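Product Review: Tornotwood Broom and Dustpan Set
Reviewed by Carleen Harawira, Household Equipment Desk

The Tornotwood set pairs a small broom with a beige dustpan, each fitted with a long handle in light wood. It was assessed over 10 weeks on hard indoor flooring, principally marble.

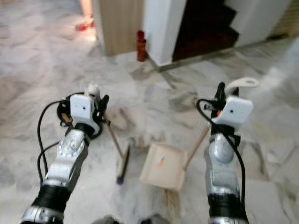

The brush head is narrow and carries dark bristles of medium stiffness. Fine dust was collected well in corners and along skirting. Larger rooms required more passes than a full-width broom would need, and the set is not recommended as the only one in a household.

The raised sides of the dustpan retained paper scraps and similar light litter on the way to the bucket. Its front lip sat flat on polished stone – grout lines were less satisfactory, and a thin line of grit often remained. 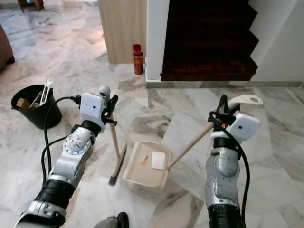
Handle length was suitable for all 5 reviewers, who reported little need to bend. The wood should be kept dry between uses. Replacement brush heads are sold separately under part number 604.

Rating: Recommended for halls, stairs and small kitchens.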